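March, 8 p.m., garage

Got the second finger mounted tonight. I say mounted. There are four holes in the plate and four holes in the block and they agree on three of them, so it has three screws and my good wishes. The fourth hole I'll drill out when I can face finding the drill.

Jevard (the arm, named after the sticker on the motor box, a decision I was too tired to fight) now has a base, two joints that move when asked, one joint that moves when it feels like it, and a gripper that opens. Closing is on the list. It closed once last week, on my sleeve, and I've been polite to it ever since.

Cristian came by to look at the wiring and stood over it for a long time with his hands in his pockets. Then he asked which wire was ground. I said the black one. He asked which black one. We spent the next 20 minutes putting masking tape flags on everything, and I have to admit it's better, though his handwriting means half the flags now say either "elbow" or "elbaw." He also thinks the power supply is too small. He thinks everybody's power supply is too small. He may be right about mine, because the whole arm sags a little when both joints go at once, like a man getting up off a low couch.

Ordered a bigger one from Widetti. 60 bucks with shipping. I'm keeping the receipts in a coffee can with the lid on so I don't have to see them. The total was 900 the last time I looked, and that was before the second set of bearings, which replaced the first set of bearings, which I pressed in backwards.

Since the real thing can't be trusted near anything I like, I've gone back to doing the driving practice in the simulator. Cristian set it up on the old laptop and called the project Quispe, no idea why, he wouldn't say. The fan screams the entire time. I've got the view set from just behind the gripper now, which is much easier than the side view, where I kept mixing up left and right and taking it out on the keyboard. Fingers open, steer, try to stop before the wall. My stopping needs work.

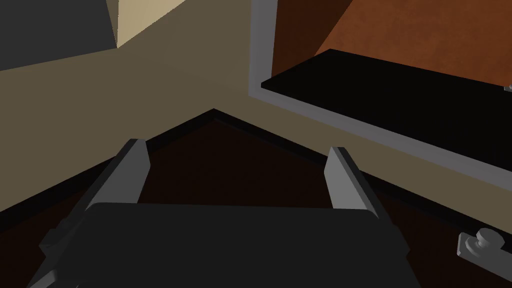
Does practicing in the simulator help with the real arm? It helps with the controls, so my thumbs know what to do, but it teaches you nothing about sag, loose screws or a joint that sulks.

Which leaves the sulking joint. I had it apart again after dinner and found grit in the gear, and a crumb I'm fairly sure was toast. Cleaned it, greased it, put it back together with one washer left over -- the washer is in the coffee can too, under the receipts. It turned fine by hand. Didn't have the nerve to plug it in this late.

Tomorrow: drill, fourth hole, and ask Cristian what "elbaw 2" is connected to. Also return his pliers before he notices they're the ones I've been using since Christmas.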